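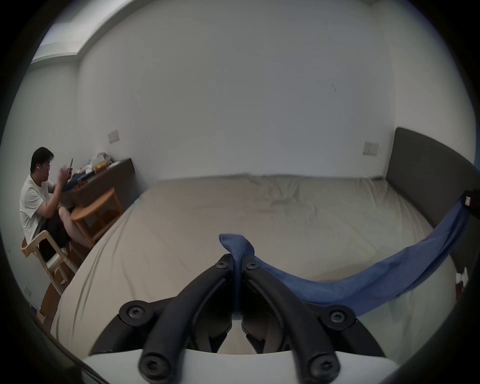
3.2 Material und Vorbehandlung

Für die Versuche wurden 200 Stoffproben aus Baumwolle verwendet, die von der Firma Kulline mit demselben blauen Reaktivfarbstoff gefärbt waren. Alle Proben stammen aus einer Charge. Vor der ersten Messung wurden sie nach dem Verfahren von Karras und Theodorakopoulos fünfmal gewaschen, ohne Weichspüler und immer mit der gleichen Dosierung. Die Trocknung erfolgte hängend im Raum.

Als Maß für das Ausbleichen dient der Blauwert auf der Skala von 0 bis 255. Er wurde an jeder Probe an fünf Stellen bestimmt und danach gemittelt. Bei stark geknitterten Proben zeigte sich eine größere Streuung der Werte, deshalb wurden diese vor der Messung geglättet, aber nicht gebügelt. Den Einfluss der Bügelwärme behandeln wir getrennt im Abschnitt 3.4.

Abb. 2: Blaues Tuch, in der Mitte zu einer Spitze verdreht.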